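How to Get Powder Into a Small Round-Bottom Flask (and Only Into the Flask)
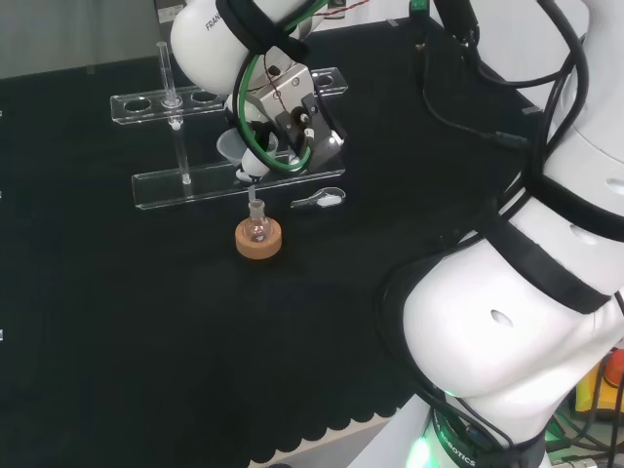
Bautista

A round-bottom flask is a fine piece of glassware with two design flaws: it will not stand up, and its neck is narrower than anything you would like to put in it. Most of the powder I have lost in my life was lost within an inch of a flask.

What follows is how I load a small one at the bench. It takes 10 minutes the first time and 2 once you stop being precious about it.

What you need

A small round-bottom flask with a ground-glass neck
A cork ring that fits it
A funnel with a stem long enough to get past the ground part of the neck
A small weighing spoon or scoop
A rack for whatever tall thin glass you have out
A dark cloth
Your powder, already weighed

1. Put the cloth down first. White powder on a white bench is invisible until you lean on it. On black cloth you will see every grain you spill, which is humbling but useful. Smooth out the wrinkles or the ring will rock. If your powder is dark, use a pale cloth, and if it's something nasty, use a disposable liner in the hood and forget I mentioned laundry.

2. Seat the flask in the ring. Cork is cheap, grips well and doesn't mind being dropped. The flask should sit down into the ring with the neck pointing straight up. Give it a nudge with one finger. If it wobbles, the ring is the wrong size, and no amount of careful breathing will fix that. My Kullport ring is older than most of my opinions and still works.

3. Rack everything else. Any slender graduated tube lying loose on the bench is waiting for your elbow. Stand it in the test tube rack, and put the rack behind the flask where you won't be reaching across it.

4. Lower the funnel straight in. Hold it by the body, well above the neck, and bring the stem down vertically. Glass stems snap when they go in at an angle and you try to correct them halfway. If it touches the side, lift it out and start over. The end of the stem should finish below the ground joint. Powder on a ground joint means a leak later, usually at 5 in the afternoon.

5. Add the powder in small amounts. Half a spoonful at a time. Keep one hand on the funnel, as a wide funnel over a little flask is top-heavy and knows it. When the powder bridges in the stem (it will), tap the funnel lightly with a fingernail. Do not poke it with a wire. I have poked it with a wire.

6. Wait, then lift. Give it 20 seconds so the last of the dust can settle, tap once more, and draw the funnel straight up.

7. Wipe the joint. A dry lint-free wipe, one turn around the inside of the neck. Stopper the flask before you go looking for the label.

If it still goes wrong

Powder clings to the funnel: static, most likely. Plastic is worse for this than glass, and winter is worse than September.

Powder won't move at all: it's damp or lumpy. Dry it or grind it, if it's the sort of thing that can safely be ground.

Flask tips over anyway: see step 2, which you skipped.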